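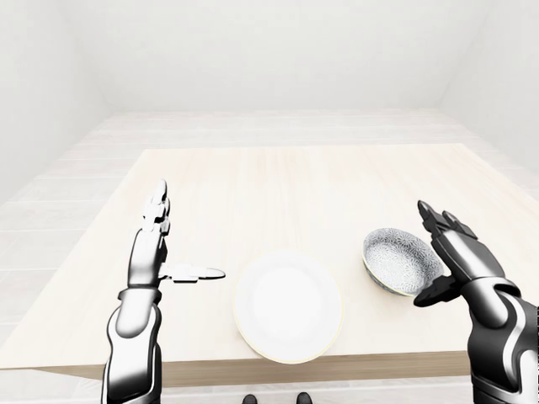 3.2 Materials and sample preparation

Beech panels were supplied by Allance from a single batch and stored at Skultdale until the moisture content was stable. Each panel was cut into 20 coupons along the grain. Coupons with knots or visible checks were discarded before sanding. The remaining pieces were wiped with a dry cloth and coated on the upper face only, leaving the lower face bare to allow exchange with the room air.

Two finishes were compared. The first was a water-based varnish sold under the name Hirov. The second was a hard wax oil prepared in the laboratory following the Fukuda procedure, with the drying time extended to 30 hours. Coating weight was checked after each layer, and coupons outside the target range were sanded back and coated again.

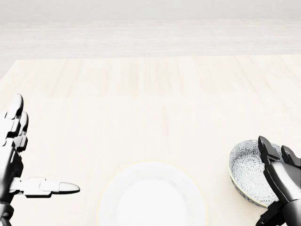 3.3 Stain exposure and color measurement

Coffee, red wine and cooking oil were applied with a pipette and covered with a watch glass. Spots were left in place overnight, then blotted and rinsed. Color was read before exposure and again after the surface had dried, using the same position and grain direction each time. A total of 502 readings were kept for analysis.

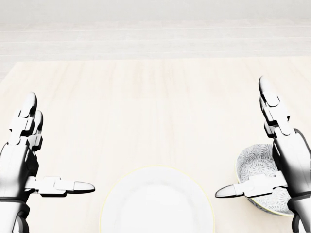 Readings taken across a growth ring boundary showed more scatter than those taken within a single ring. The effect was strongest for wine on the oiled coupons, where the stain followed the open pores. Varnished coupons showed little change under oil but lost gloss under coffee. Differences between finishes were tested separately for each liquid, with the coupon treated as a random factor.
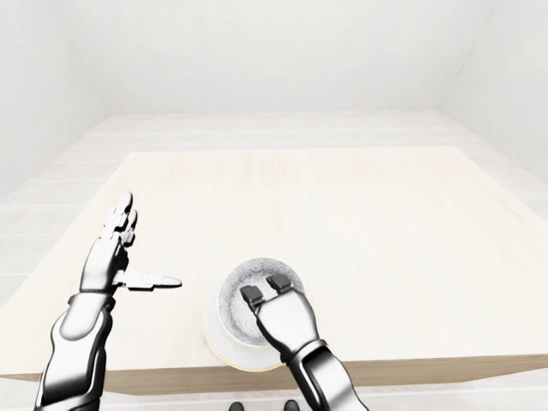 Figure 4. Pale wooden tabletop in a white-walled room.

The ranking of the finishes was the same for fresh coupons and for those aged since December. Aging reduced gloss in both groups, and the loss was larger for the oil.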